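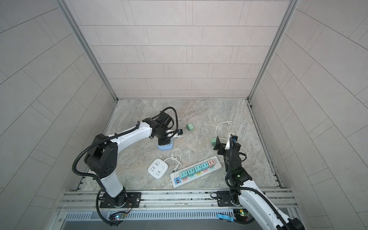 ## A full house for the two-armed robot at Lesside

There was a queue down the corridor before ten in the morning when Stondier opened its Lesside workshop to visitors in December, and by the time the tea ran out the guest book had names in it from as far off as the coast. It was the firm's first open day since moving into the old Tapsell building, and a very cheerful one it was too, with children on shoulders, a good many retired electricians, and at least one dog.

Most people made straight for the tiled booth at the far end, where a pair of robot arms work side by side over plug adapters and power strips. It is the sort of job any of us might do on our knees behind the television without giving it a thought, and perhaps for that reason it held people far longer than the glossier displays near the door. Visitors stood three deep, and there was a good deal of friendly advice called out about which adapter ought to go next.

Miloslav Bednárik, who looks after the workshop and had kindly given up his lunch to answer questions, told us that plugs and sockets are harder than they look. "You and I feel our way in," he said. "We wiggle it a bit, we turn it over, we try again. All of that has to be learned, and then the cable gets in the way and you learn it again!" The team has put the arms through 2,560 practice runs with adapters and strips so far, and he hopes to reach 4,000 before the summer.
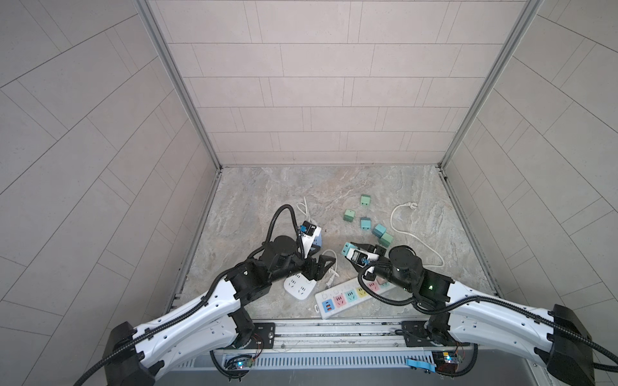 The colours were a great hit with the younger visitors, several of whom wanted to know whether the teal adapters were better than the pink one (they are not, said Mr Bednárik, though he admitted to having a favourite). Loose cables got plenty of attention as well. They are left lying about on purpose, he explained, in the way they would be in anybody's house, and the arms are expected to get on with things around them.

Prodromos Ververidis of Movimik, the company that supplies Stondier with its control software, gave two short talks in the upstairs room, both of them full, with people sitting along the windowsills for the second. He spoke about small repair shops and sorting rooms, where he believes machines of this kind may one day lend a hand with the fiddly work, and he was refreshingly frank about how far off that still is. Asked by a lady in the front row if one could untangle her Christmas lights, he said he would not like to promise it, and got the biggest laugh of the afternoon.

Visitors were also able to try moving a pair of practice arms by hand at a bench near the entrance, under the patient eye of two apprentices, and the wait for a turn was never short.

Stondier says 1,000 free tickets were given out and that it would like to hold another open day in June, with longer hours and rather more cake. Schools wishing to bring a group before then can leave their details at the Lesside reception desk.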